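How to Budget for a Hand-Held Gripper Station Without Having to Ask Twice

Posted 8/11/21 by Loredana Lo Presti

I have bought a complete hand-held gripper station three times now. The first one cost more than I said it would, the second cost much more than I said it would, and the third came in under, and people have been suspicious of me ever since. What follows is the order I now do things in. It assumes you have decided to record people doing small tasks with a pair of grippers, that somebody has told you this is the cheap way to do it, and that you have to write a number in a box by the end of the month.

Before you start

Get a blank sheet and make four columns: item, quantity, price with shipping, and who complains if it's missing. The last column will do more for you than the other three. Anything with an empty fourth column can wait for the next round.

Step 1. Price the task before the hardware

Write down what will be picked up, where it starts and where it ends. One sentence. If the sentence has "and similar items" in it, you don't have a task yet, you have a mood, and moods can't be quoted.

Then buy the objects. Go to an actual store and spend actual money, because the objects decide the jaw width, the pads and the size of the table. We went shopping for hard little boxes the first time and everything went beautifully. Then we moved on to spout pouches, which bend, twist, crumple and throw light back at the camera, and half of the equipment list had to be looked at again. Squeeze one of your softest objects in the gripper before you sign anything.

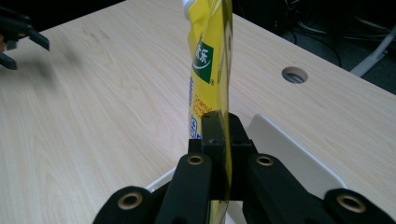
Step 2. Buy grippers in pairs, plus parts

Two hands means two grippers. Everyone gets that far. The quote from Fostar will also have a line for spare fingers and a line for spare pads, and those are the lines your purchasing office will want to cross out. Don't let them. Offer up the carrying case instead. It's a very nice case, and it lived under my desk for a year with a sweater in it.

What to put in this section of the sheet:

Grippers, one pair per station.
Finger sets, 2 spare per pair. They're small and they go missing.
Pads. Buy the foam by the sheet and cut it yourself if you have patience and a sharp knife. Buy it precut if you have had a look at your own cutting.
Cables, in the length you measured plus the length of a person's arm. More on this below, with some bitterness.

Ask the vendor one question in writing: can I buy a single linkage, or do I have to buy the whole gripper again? Fostar sold me parts. Bimberg, who make a handsome gripper and know it, wanted me to send the unit back and think about what I'd done. That moved Bimberg down the list quickly.

Step 3. Table, trays, and the cable problem

The table is the item people leave out, on the theory that the building is full of tables. The building is full of tables that belong to other people. Put one on the sheet.

You want it wide enough that both hands can come in from the sides with room to park an object in between. Light-colored tops have been kinder to us than dark ones when the grippers are black. A hole for cables is handy, though you will be amazed how many cables decline to use it. Shallow plastic trays cost next to nothing and give an object a proper place to be, so order them by the stack.

Now cables. Measure from the computer to the table, then along the floor the way a cable really lies, then up to the operator's elbow with the arm stretched out. My first order was measured in a straight line through the air. It was accurate, and useless. Put ties, clips and floor covers on the same order as the cables or you'll never get around to them. I speak as someone who still hasn't on station 2.
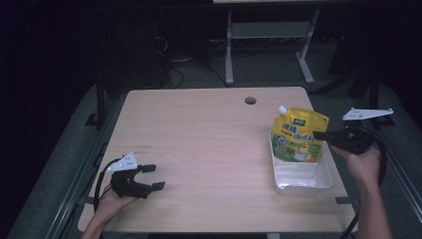 Step 4. Mounts, cameras and the things that hold them

Each gripper needs something to carry its camera, and there's usually one more camera looking at the whole table. Vendors love to quote the cameras and go quiet about the plates and brackets. Nyberg did this to me in February: a tidy price for the cameras, and then a second, less tidy email for everything between the camera and the world.

Get the total weight with the mount on. An operator will hold this thing for an entire session, and a plate that looks like nothing on a drawing gets heavier after lunch. If you have the budget for only one upgrade, spend it on weight. Resolution is more fun to talk about, but it doesn't have a wrist.

Step 5. Budget for wear

The item I now defend hardest is consumables. I put it on its own line, in plain words, so it can't be mistaken for padding by a person skimming.
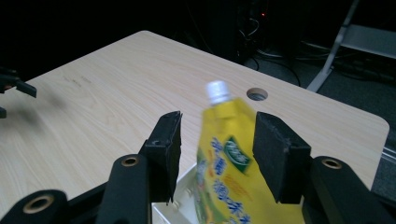
My rule for this line is one set of pads in use, one set in the drawer and one set on order, for every station. It sounds greedy until you look at a working gripper up close. The block on the left has an upper edge that's already chipped and worn, and the pad on the right is rough. If you're a person who enjoys arguing with purchasing, print a close-up like that one and staple it to the form. Count the objects as consumables too. A pouch can only be picked up so many times before it stops looking like the pouch you bought.

Step 6. Add the people and the dull stuff

Operator hours go on the sheet, including the hours spent learning, which you'll be tempted to leave off as it makes the first month look awful. It is going to look awful anyway. Add a chair that adjusts, a floor mat if they stand, and storage. We use Bridik for keeping track of sessions and what was recorded in each, and the license renews every year. I forgot that exactly once.

Step 7. Get 3 quotes, then compare the same thing

Send all the vendors the same list, word for word. You'll get back three documents that have nothing in common. Rewrite them onto your own sheet, line by line, and mark every gap with a question mark. Send the question marks back. The vendor who answers them all is often the one to buy from, even if the price at the bottom isn't the smallest.

Check these before you sign:

Shipping, and whether it includes getting past the loading dock.
Spare parts price list, dated.
Lead time for pads alone.
Who pays for return shipping on a repair.

Step 8. Leave some money alone

Hold back enough for one more gripper — a whole one, without its twin. Don't name it "contingency" on the form. Mine is called "gripper, third," and so far it has survived every review — I think people assume there's a reason for it.

Next up is the sheet I use for a second station, where you get to find out which of these lines you can share and which ones only look like it.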